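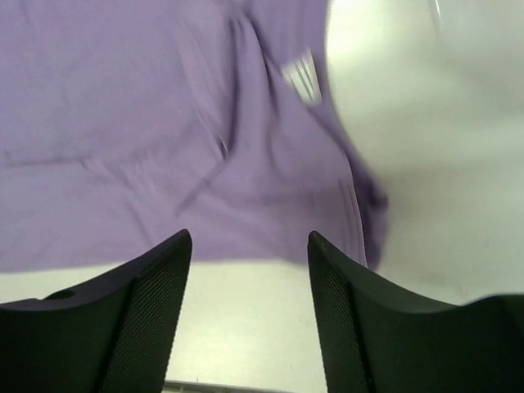
Progress report to the Zetach Fund: Bamport Linen and Clothing Room, second report, December

We have had a really good stretch, and I'm happy to be writing this one! The clothing room now runs on a proper routine, the shelves stay filled between openings, and the backlog that filled most of our first report is gone. You asked for a shorter report this time, so I've kept the background out and gone straight to what has changed.

## Where the money went

Your grant for this period paid for three things: shelving, laundry costs and the new sorting tables. The shelving was $1341, a little under what we had set aside, and we put the difference toward detergent and stain remover. The sorting tables came secondhand from the Mokgethi school when it closed its sewing classroom. They have a good working height, so folding for a couple of hours no longer leaves everyone with a sore back.

The laundry line is the one to watch. We budgeted for 8 loads a week and in the colder weeks we have been running 9. Heavy bedding takes up a whole drum by itself, and we have been getting a lot more of it (blankets, mostly, and some very welcome flannel sheets). We can cover the extra load through the end of the grant year. For next year I would like to budget for it from the start.

## Sorting and folding

Most of the progress has been here. In the summer, everything that came through the door went into one big heap and was sorted by whoever had time. Now each bag is opened on the first table and split right away: wash, mend, fold, or pass on to the textile recycler. Nothing goes back in a bag. It sounds like a small change, but it has made the room feel twice as big.

We also settled on one way of folding for each type of item. T-shirts and tops are folded in thirds and then in half, with the neck facing out. Sheets are folded to the width of the shelf and stacked with the matching pillowcases tucked inside. Sweaters get a looser fold so they don't come out with a hard crease down the front. There was some debate over fleece, which never wants to stay flat no matter what you do with it, and for now fleece is rolled.

Color is the other thing. We started putting the plain-colored pieces together on the shelf, all the purples in one run, then the blues, then the greens, and people love it! Visitors go straight to the color they want and leave the other stacks alone, so there is far less refolding at closing time. Lavender goes fastest, in tops and in bedding both. I would not have guessed that.

## What went out

Our target for the period was 600 items, and we met it before the end of November. Bedding and children's clothes went quickest. Men's pants are still slow to come in and gone the moment they reach the shelf, and we have asked for them by name in the Waltex newsletter and on the board at the Bamport library.

Families tell us they come back because the clothes are clean and easy to look through. One mother said it was the first time she had been able to find a full set of sheets for her daughter's bed in one visit. I think about that whenever we are pairing up pillowcases.

## What has been harder

Mending is behind. We have plenty of good clothes waiting on a button or a hem, and the one sewing machine we own skips stitches on anything thicker than a shirt. A repair shop has looked at it and thinks it is worth fixing, so that is booked for after the holidays. Until then we do the small jobs by hand - slow, but pleasant work on a dark afternoon.

Labels have been a nuisance too. The first set peeled off the shelf edges within a month. The new ones slide into a plastic strip and can be moved when the stock changes, which is how we should have done it in the first place.

The drying space is tight. On heavy bedding days we hang sheets over the racks in two layers and turn them at lunch, and a few still have to wait until the next morning before they can be folded.

## Next period

- Get the sewing machine repaired and clear the mending pile
- Add a second drying rack along the back wall
- Open at 4 p.m. on one extra afternoon for parents who can't make the morning
- Move coats to their own rail by the door
- Try a baby shelf, with clothes sorted by age in months

I would also like to ask whether the unspent part of the printing line could go toward the drying rack. It is a small amount, and the rack would make a difference every single washday. If that needs a separate request, let me know and I'll send one over.

The laundry receipts and the shelving invoice are attached, along with the updated budget sheet. You are very welcome to come by and see the shelves - mornings are best, before the purple stack gets low.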